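Nikel Unmarked Road Set: Data Card

Maintained by the Morikawa Field Robotics Laboratory. Contact for this release: Yutong Tian. Card last revised 23rd May.
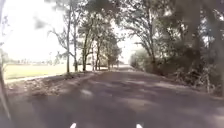
The Nikel set supports research on visual path following for small outdoor robots on roads that carry no lane markings or curbs. It accompanies the laboratory's work on Dosora, a method that predicts a steering direction and a drivable region from a single forward view. The set may also be used independently of that method.

Contents

The release holds 148 drives. Each drive consists of forward images, wheel odometry and the steering commands issued by a human operator. Drives were recorded on paved rural roads, many of them lined with trees, where shade falls across the pavement in irregular patches and the sky is often much brighter than the ground. Parts of the robot's front body may be visible at the lower border of the image. These pixels have been left in place, and a mask file is supplied for users who wish to exclude them.

Annotation

A subset of 1000 images carries hand-drawn labels in four classes: pavement, shoulder, vegetation and other. Annotators were instructed to place the boundary of the pavement at the outer limit of firm surface, including where leaf litter makes that limit difficult to see. Where two annotators disagreed, a third drew the boundary again and the result was taken as final. Shadows on the road are labeled as pavement.

Splits

Training and test data are divided by road, so that no road appears in both. The test split contains 30 drives. An additional group of drives recorded in October is kept apart and is intended for measuring the effect of seasonal change. It should not be used to select models.

Summary of results

Dosora was compared with Kivia, the laboratory's earlier method, which follows color boundaries in the lower part of the view. On the test split, Dosora required 40 percent fewer operator corrections in replay. The gain was largest on roads with broken shade. On open roads under even light the two methods performed alike.

Known limitations

Few drives include other traffic, and the set is unsuitable for training or testing obstacle avoidance. Night, snow and heavy rain are absent. Many images are soft or have washed-out sky regions; they were retained as recorded, and no sharpening or exposure correction was applied. Steering commands reflect the habits of a small group of operators, who tended to keep to the middle of the road.

Use and access

The data are provided for noncommercial research. Users are asked to name the release version in any publication and to report labeling errors to the contact listed above. Corrections are collected and issued with the next version.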